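Findau: Relamping the back room, notes

2025-11-27

The ceiling work in the back room is finished, apart from one item I will get to at the end. I am writing it up mainly so that I have the order of operations somewhere other than on the back of an envelope. Zihan Wei asked for the same notes for the Arkesano place, where the ceiling is similar.

Starting condition. The recessed lights were a mixed set. Someone before me had replaced failures one at a time with whatever the shop had, so the color temperature varied from yellowish to distinctly blue across a single row. You stop seeing this after a week, but it shows up badly on beige paint. The chrome fixture had not been cleaned since May.

Order of work. I did the recessed lights first and the chrome fixture last. Last year I did it the other way round and the dust from the ceiling seams settled straight onto clean metal. The seams hold more than you would expect. A soft brush along each one, then a barely damp cloth, then leave it for an hour before switching anything on.

Lamps. All the replacements are from one box and one batch. I asked for 400 lumens each and was offered a brighter type at the same price, which I declined. The old invoice, number 2056, lists a part that is no longer made, so anyone working from it should stop and measure the old lamp instead. Two of the spring clips had lost tension. I bent them back with pliers, and they hold for now.

Chrome fixture. The slats are the slow part. Spray cleaner is a mistake here: it runs down behind the bands, collects at the base and dries as a white line. I used a cotton cloth wrapped over a flat wooden stick, one slat at a time, top to bottom, and then a dry pass around the horizontal bands. Power off at the breaker for the whole job, with tape over the switch. Hoi-yan Chuang held the ladder and timed the cleaning at 171 minutes, including a stop for tea that I would have left out.

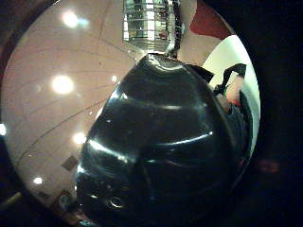

Chrome fixture at ceiling height, recessed lights behind it, glossy black casing underneath.

Polished surfaces are useful for checking the result. Any shiny curve near the ceiling gives you back the lights as highlights, and a lamp that is tinted differently from the rest is easier to pick out in a reflection than by looking up at it. I went over the row twice this way and swapped one lamp that I had passed as good from the ladder.

Remaining item. There is a faint hum when the dimmer is below half. Guoqing Pan thinks it is the dimmer, an old Relden unit rated for a much heavier load than these lamps put on it. Lingyun Feng thinks it is a loose clip vibrating. I pressed each trim ring in turn with the hum present and it did not change, so I lean toward the dimmer. A replacement is on order. Until it arrives the lights stay at full or off.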